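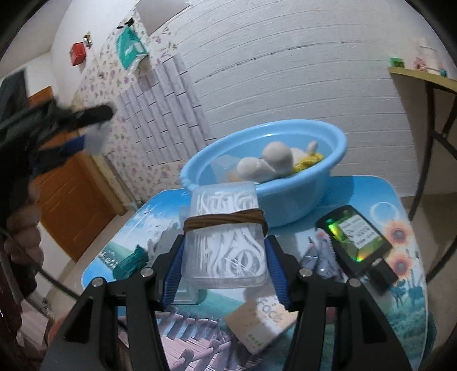 Yannick Lacroix：タイムスタンプの話は、何を疑うより先に片付けたほうがいいですよ。開き幅と映像が別々の時計で記録されているなら、学習側で何をいじっても堂々巡りになります。うちも同じところで2週間つぶしました。

手持ちグリッパのデモから学習させると、指が閉じるのが遅れる
投稿：Mitali Uddin　2021年9月
タグ：模倣学習　グリッパ制御　時刻同期　自己位置推定

こんにちは！手持ちグリッパで集めたデモから把持の方策を学習させています。始めてからずっと楽しくて仕方がないのですが、どうしても越えられない壁が出てきたので相談させてください。

構成は次のとおりです。
記録：Sondard（映像と指の開き幅を別スレッドで保存）
手先の軌跡：Malletで映像から推定
学習と再生：Galludard、標準の設定のまま

題材は小さなテーブルの上の日用品で、いま試しているのはフロスピックの入った透明な箱です。真ん中に茶色のゴムバンドが巻いてあります。デモを見返すと、人が操作しているときは迷いなくつかんで持ち上げているのに、学習した方策で動かすと、箱の位置まではきれいに行くのに（ここは本当に感動しました）、指が閉じきらないうちに上昇を始めてしまいます。結果、箱は置いていかれます。

試したこと：
・学習のステップ数を増やす → 変化なし
・閉じる動作の損失の重みを上げる → 今度は箱に届く前に閉じる
・再生時の速度を落とす → 少しましになるが、根本的には同じ

もうひとつ気になっているのが軌跡のほうです。619フレームのエピソードで、途中に手先の位置が一瞬飛ぶ箇所があります。テーブルクロスは空や海やひまわりの柄で特徴点は十分取れているはずなのですが、画面に人の腕が大きく入るデモもあり、それが悪さをしているのかもしれません。

閉じ遅れと軌跡の飛びは同じ原因なのか、別々に考えるべきなのか、見当がつきません。どこから手をつけるのがよいでしょうか。透明な箱の認識がうまくいっていない可能性もありますか？

Inès Huet
ベストアンサーに選ばれた回答

おもしろい症状ですね！読んだ限りでは別々の問題が2つ重なっていると思います。順番に行きましょう。

まず閉じ遅れから。私は認識より先に同期を疑います。箱の位置まできれいに行けているなら、透明だから見えていない、という線は薄そうです。Sondardで映像と開き幅を別スレッドにしている場合、映像側には露光とバッファの分の遅れが乗り、開き幅側にはほとんど乗りません。このずれた組をそのまま教師データにすると、方策は「映像ではこう見えているときに指はこの幅」という対応を、ずれたまま覚えます。再生側にも指令の遅れがあるので、そこでさらにずれます。

確認の手順です。

何もつかまない状態で、指を大きく開閉するだけの短い記録を撮ります。リズムは不規則なほうがよいです。一定の周期で動かすと、1周期ずれたところでも相関が高く出てしまいます。
映像から指の間隔を出します。指の内側の青いパッドは色で抜きやすいので、閾値処理で左右の塊を取り、重心の距離を計算すれば十分です。物をつかんでいない記録なら隠れる心配もありません。
その距離の系列と記録された開き幅の系列を、両方とも微分してから相互相関を取ります。山の位置がずれ量です。

私の環境では映像が6フレーム遅れていました。初めてグラフに山がすっと立ったときは声が出ました。補正は学習用データを書き出すときに入れ、元の記録には手を付けないのがおすすめです。あとで値を直したくなったときに助かります。

再生側の遅れは別に測ってください。閉じる指令を出した時刻と、実際に開き幅が変わり始めた時刻の差です。Galludardは行動をまとめて予測するので、その差の分だけ先の行動を取り出して送ればだいたい合います。手先と指で遅れが違うなら、別々の値で先読みさせます。ここを共通の値にすると、手先は合ったのに指だけ遅れる、という今の症状がそのまま残ります。

損失の重みは元に戻したほうがいいです。早く閉じすぎるのは、ずれた教師データに強く合わせた副作用かもしれません。

次に軌跡の飛び。これは腕をマスクしてからMalletをかけ直してみてください。画面の大きな部分を動くものが占めると、そちらの動きを背景の動きだと思って姿勢を引っ張られることがあります。見落としやすいのがグリッパ自身で、画面の下のほうにずっと同じ形で写っているため「カメラは動いていない」という偽の証拠になります。グリッパの領域は固定マスクで構いませんが、指は動くので、最大に開いたときの範囲まで含めてください。四隅の暗いところも一緒に塞いでおくと楽です。

Gaëtan Gaillard

ロボットの指をもっと強く閉じる設定にすれば解決すると思います。うちはそれで直りました。

　コメント（Inès Huet）：力が足りずに滑っているなら効きますが、今回は閉じきる前に上がっているので、そこは変わらないかもしれません。
　コメント（Gaëtan Gaillard）：読み飛ばしてました。すみません、閉じきってから落ちるケースの話でした。

Fabrice Huet

同期は上の回答に賛成なので、軌跡と再生について補足だけ。

Malletの出力には各フレームの信頼度が付いています。飛んだ箇所の前後でそれが落ちているか見てください。落ちていれば、そのフレームを補間で埋めるよりエピソードをそこで切るほうが安全です。把持の瞬間に重なっていたら、私ならそのデモは丸ごと外します。落ちていないのに飛んでいる場合は厄介で、別の場所と取り違えている可能性があります。レンガ風の壁のように同じ模様が繰り返す背景では、これが起きやすいです。地図を先に作っておくと安定します。テーブルの上だけでなく、棚やドアまでゆっくり見回した動画を1本撮り、それで地図を固定してから各デモを位置合わせする方法です。

あと、スマホの画面みたいに反射するものがあると、視点と一緒に動く偽の特徴点が出ます。数が少なければ外れ値として落ちるので、優先順位は低めで。

再生については、開き幅が目標に届くまで上昇を待たせる条件を外側に足す手もあります。ただ、これを入れると同期のずれが見えにくくなるので、先に測ってからにしてください。私は逆の順番でやって、3月に全部測り直しました……。

Mitali Uddin（投稿者）

みなさん、ありがとうございます！早速、開閉だけの記録を撮って相関を取りました。山、立ちました！Inèsさんと同じく映像側が遅れていて、ずれは思っていたよりずっと大きかったです。書き出し時に補正を入れて学習し直したら、指が閉じてから上がるようになりました。まだたまに早く閉じますが、重みを戻し忘れていたのに気づいたので、いま回し直しています。

軌跡の飛びは、腕のマスクだけでは1か所残りました。信頼度は落ちていないので、Fabriceさんの言う取り違えのほうだと思います。次は見回し動画で地図を作ってみます。地図を固定したあとで物の配置を変える場合、テーブルの上の特徴点は地図から消しておくべきでしょうか？

　コメント（Fabrice Huet）：消したほうがいいです。壁と棚とドアだけで足りるか、まず試してみてください。足りなければテーブルクロスの面だけ戻します。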